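Walking the Kiscombe Track: notes from the long weekend

Hello again walkers! My boots are still drying on the back step as I type this, so you can guess what the creek crossings were like. I promised a few of you a proper write-up of the Kiscombe Track before the spring bookings fill up, and seeing as the kettle's on, I may as well get stuck in.

For anyone who hasn't been up that way, you start at the Bainbridge end, where the bus drops you beside the old rail siding (don't count on the shop, it was shut both times I went past). The sign says 30 kilometres to Grundbridge. I'd call it a comfortable two days if you're fit and a lovely three if you like a long lunch, and I do like a long lunch. The first morning is all farm lanes and stiles. Then you go through a metal gate, the track swings left into the gums and up you go, 800 metres of climbing before the hut. My calves had plenty to say on that.

The hut at Mura is a beauty. Bunks along one wall, a rainwater tank, a stove that smokes if the wind's from the south, and a view over the valley that had me sitting outside in my sleeping bag long after I should have been in bed. I was up there in May as well, when the frost was thick enough to crunch, and I think I liked it even better this time with the wattle out. Book your bunk early though! It was full on the Saturday and two poor fellows had to pitch a tent in the dark.

Day two is the high bit. The trig point sits at 1581 metres and there's a logbook in a tin (bring your own pen, the one in there is hopeless). I stopped for cheese and an apple behind the rocks, got blown about something shocking, and headed down the Grundbridge side on the zigzags. These are steep and loose underfoot, so if your knees are anything like mine you'll want poles. The creek at the bottom was up over my ankles on every crossing bar the last one.

As for what to pack, I overdid it as usual. Two jumpers was one too many. I was very glad of the gaiters and the spare socks, and I'd take thicker gloves next time, as mine were fine for walking but no good for sitting about at the trig. For food I still do what I've always done and sort each day's meals into its own paper bag before I leave home. They fold down flat when you're finished, you can light the hut stove with them, and you don't have that awful plastic rustle when everyone else is asleep. 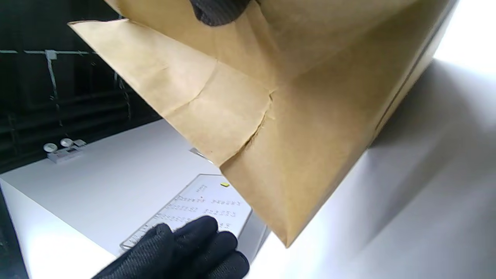
Brown paper bag, a bit creased, with gloves.

A quick word on getting home. The 101 bus leaves Grundbridge from outside the hall in the afternoon, and on Sundays there's only the one, so don't dawdle over your pie like I did. I made it with my laces undone.

Next newsletter I'll have a go at the lower river loop, which I'm told is flat. We'll see! If you've done it lately and know whether the footbridge is back in, drop me a line.

Monday, September 1, 2008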